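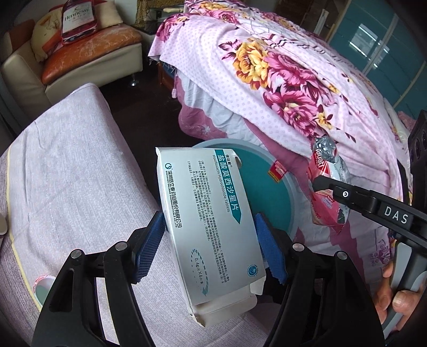

Page last modified: December, 4 p.m.

The Second Life of the Grino

Footwear makers have long been judged by what they launch. Varnance, the sports shoe company based in Haner, has spent the past year asking to be judged by what comes back. Its repair service for the Grino, a low-cut court trainer with a stitched rubber cupsole, has now completed its first full year of operation, and the company has published the results in unusual detail.

The Grino was first sold as an indoor training shoe for handball and badminton clubs. It had a leather upper, a suede toe guard and a gum outsole, and it changed very little during its years in the catalogue. When the sports halls moved on to lighter shoes with moulded foam midsoles, the Grino found a second public among people who wore it to work, to the pub and on the train. Varnance withdrew it, brought it back, withdrew it again and finally made it a permanent part of the range.

That decision raised a practical question. A shoe worn every day on pavements does not wear as a shoe worn three evenings a week on a sprung floor. The heel goes first, usually on the outer edge, and the lining behind the ankle follows. The upper, if it has been cleaned and kept out of direct heat, is often sound for years afterwards. Customers had been writing to the company for some time to ask whether a new sole could be fitted, and had been told that it could not.

The repair service reverses that answer. During its first year the workshop received 1,623 pairs. Of these, 291 were returned to their owners without work being carried out, in most cases where the upper had split along the flex line at the toes. The remainder were resoled, relined or restitched, and a number received all three treatments. The standard turnaround is four weeks from receipt, although pairs sent in before the spring season can expect to wait longer.

The work itself is done by Niskanen, a bootmaking firm that had no previous connection with sports footwear. Its bench staff were accustomed to welted boots, on which a sole is designed to be removed. A cupsole is another matter. It is a single moulded tray into which the upper is set, glued and then stitched through the side wall, and taking it off without tearing the leather requires patience. The firm's early trials relied on heat to soften the adhesive, and several uppers shrank as a result. The present method is slower. The side stitching is cut by hand, the bond is worked loose from the heel forwards, and the old thread holes are reused wherever possible so that the leather is not weakened by a second row.

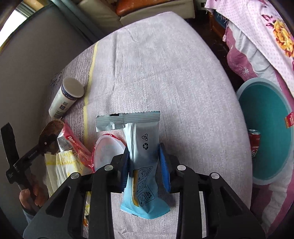
Pale blue packet on a light grey-lilac tablecloth.

New soles are moulded in the original tooling, which Varnance had kept in storage. The compound has been altered slightly. Gum rubber made to the old recipe marked easily and hardened with age, and the replacement is a little denser under the heel. Owners of early pairs may notice that the colour is a shade darker than they remember. The company considered matching it more closely and decided against the attempt, as no two surviving pairs have aged to the same tone.

Collectors have been divided in their response. For some, a resoled Grino is no longer an original, and its value at resale falls accordingly. Varnance has tried to meet this concern by stamping the inside of the tongue on every repaired pair - a small mark, placed where it cannot be seen in wear. Buyers of second-hand pairs are advised to look for it. A further 100 replacement soles in the discontinued white compound have been set aside for the earliest version of the shoe, and will be fitted in order of application.

The economics remain modest. The service charge covers labour and materials, but return postage is met by the company, and the moulding runs are too short to be efficient. Varnance describes the arrangement as a cost of keeping the shoe in the range. It has made no commitment to extend repairs to its running models, whose bonded foam midsoles compress with use and cannot be renewed in the same way.

Owners wishing to use the service should remove laces and insoles before sending their shoes, and should not attempt to reglue a lifting sole beforehand. Household adhesives leave a residue that must be ground away, and leather is lost in the process. Shoes should be dry and brushed clean. Applications for the coming year are open at the Haner shop and by post, and both shoes must be submitted together, even where only one requires attention.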